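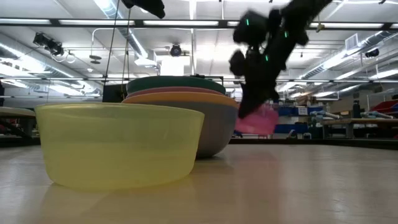

The cup-and-bowl task, pink cup in the gripper.

Do I need to know how to code to teach the arm something?
Nope! I couldn't write a line when I started on Woto. You steer the arm through the job by remote, it records what you did, and you do it again. And again. If you can park a car you'll be fine after an afternoon or so.

How many tries before it learns?
Depends on the task. I won't train on fewer than 12 clean runs, and for anything with thin plastic I like a lot more. Move things a little between runs - if the cup always starts in the same spot, the arm learns the spot and gets lost the minute you shift it.

I messed up a run. Keep it?
If you fumbled and then recovered nicely, keep it. If you dropped the cup and said a bad word, toss it. Ruoxi Liao keeps more of hers than I do and her arm does fine, so go figure.

Why bowls and cups?
They're cheap, they stack, and they come in bright colors, so I can tell at a glance what ended up where. See-through ones are harder (the yellow bowl and the pink cup, for instance), so start with solid ones if you're new.

By hand or by remote, which is better?
I like remote, because my own hands stay out of the way of the cameras. Odair Nogueira swears by grabbing the arm and moving it himself. Try both!

How long should a session be?
I stop after 2 hours. Past that my grabs get sloppy, and the arm will happily copy sloppy.

Can I come try it?
Sure, Monday evenings from 6. Write first so I can save you a turn.

Contact: use the form on the Woto page | © Woto | Back to top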